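White sheets going gray after washing — hard water or my mistake?

Posted in: Laundry and Linen
Hirton_upstairs

Hello everybody. I moved to Hirton in February and since then my white bed linen is slowly losing its color. It is not yellow, it is more like the gray of an old newspaper. I wash at 104 degrees, which is what the labels on the sheets allow, and I use a liquid detergent from the Yimyam store brand. I fill the cap up to the line. In my old apartment I did the same for years and I had no such problem.
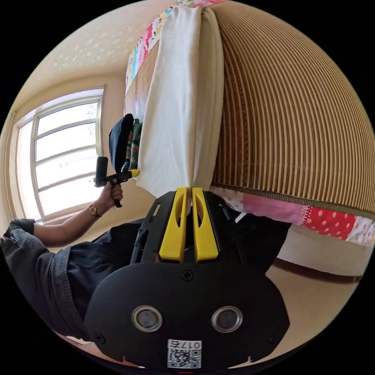 The gray is difficult to judge indoors. In the morning the light is cold and every sheet looks bad, and in the evening under the lamp I think I am imagining it. Even with a window in the room, a white cloth like this one can pass for clean until I put a new pillowcase beside it. Then I see the difference immediately. The new one is white and the old one looks tired.

I called the water company and the lady told me that the water here has a hardness of 317. She did not say which unit and I was too shy to ask again. My kettle gets a white crust very quickly, so I suppose the number is high.

I already tried an empty hot cycle with vinegar, and after that a double amount of detergent. The double amount made it worse, I think. The sheets came out a little stiff and there was foam in the rubber of the door.
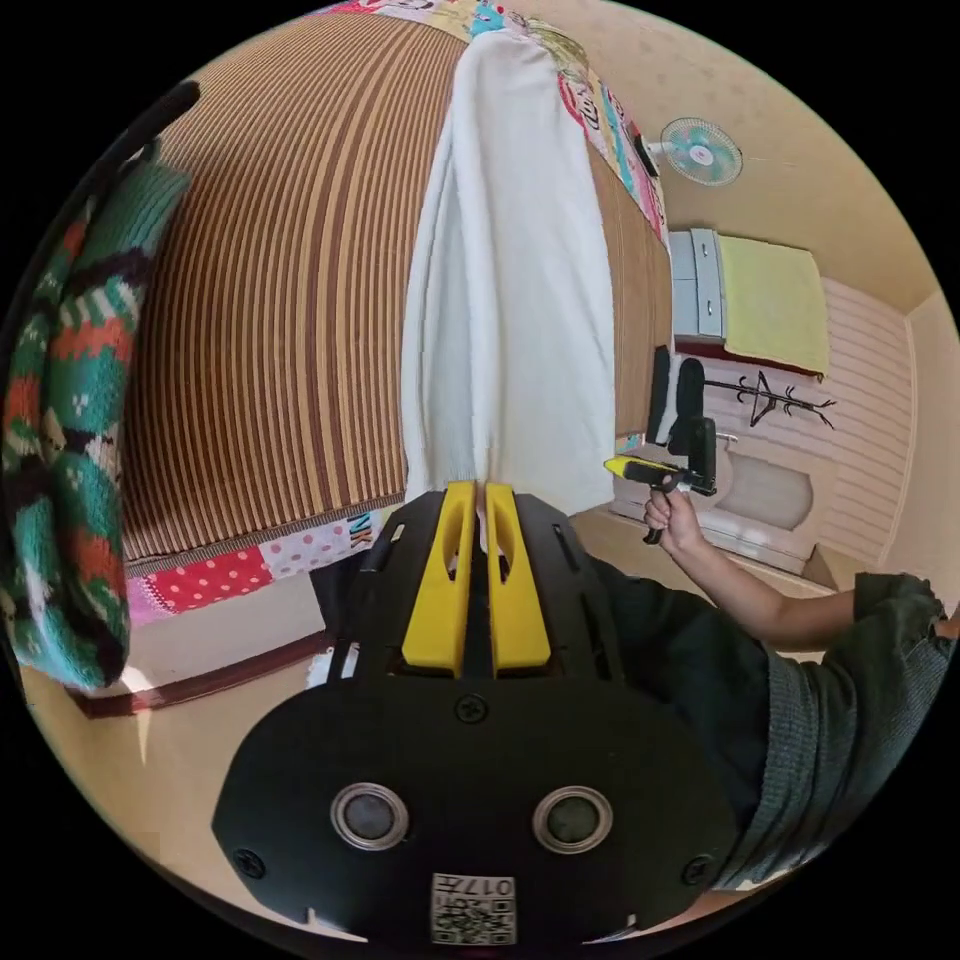

Buying new linen is possible, but I don't want to do it every year. I change everything on Sunday, and for a bed like this I would need two complete sets so that one can be in the wash. If the new sheets will also turn gray in a few months, I only throw away money. So my question is: do I need a water softener, or a different detergent, or is the machine broken? It is a Wisik front loader that came with the apartment and I don't know its age.

Thank you for your patience with my English.

3 answers

mangle_and_steam
Most likely you have two things together, hard water and leftover detergent. Liquid detergents usually have no bleach in them, so whites get dull with time. Change to a powder made for whites. If 317 is in parts per million, your water is very hard and you should follow the dose for hard water on the box, but no more than that.

For the sheets you already have, dissolve some oxygen bleach in warm water and soak them overnight, if the care label allows it. Then wash with no detergent at all and look at the water through the door after 15 minutes. If you still see foam, run one more rinse. With me it took 4 washes before the foam was gone — do not give up after the first. Also please don't mix the vinegar with any chlorine bleach, the gas is dangerous.

Birdale77
same thing at our place in Birdale. just buy gray sheets lol

slowspin
I agree with the powder. Check the filter too, the small door at the bottom front of the machine on most models. Put a towel on the floor before you open it. And don't pack the drum full, a sheet needs room to move or the dirt stays in the folds. I would wait with the softener until you have done these cheap things, and in a rental you must ask the landlord first anyway.

Hirton_upstairs
Thank you all. I bought the powder today and the first two sheets are in the soak now. I found the small door but it is stuck, so I will ask the landlord about that and about the softener together.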